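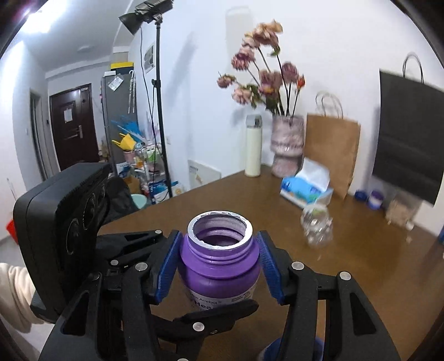

Why Won't It Come Out? Getting the Last of the Product from Jars and Bottles

Azucena Valdovinos
Packaging and Materials project, Oddale
2023-08-08

Have you ever stood in the shower banging a conditioner bottle against your palm? I have, a lot, and that's how I ended up spending a whole summer on leftovers. I wanted to know how much of a thick product stays behind when a normal person says "it's empty," and whether the shape of the package makes a difference.

I started with reading, and found out that thick creams are wonderful weird stuff! Many of them hold still like a solid until you push hard enough, and then they flow. The push they need is called the yield stress. Ketchup does it, toothpaste does it, hair masks do it. Gravity alone can't always supply that push, so a tilted bottle may just sit there with a thick coat on the walls.

For the test I mixed one big batch of plain unscented cream and filled two packages with 330 grams each: a wide-mouth jar, emptied by hand, and a squeeze bottle with a flip cap. My neighbors on Skomalgate were my testers. They used each one until they would normally throw it out, and then I weighed it on the Fitetti kitchen scale (tared with the clean package, lid and all).

The worst squeeze bottle still had 111 grams inside. A third of the product! The worst jar had 15 grams, nearly all of it tucked up under the shoulder where the wall curves in toward the neck. Fingers go straight down and miss that spot. A small bent spatula gets most of it.

My teacher, Ms. Weerasinghe, pointed out that my testers knew they were being weighed and probably scraped harder than usual, and I agree. Room temperature wandered too. In November I want to run it again in a cooler room, with a bottle that stands on its cap, and see how much that changes the coat on the walls.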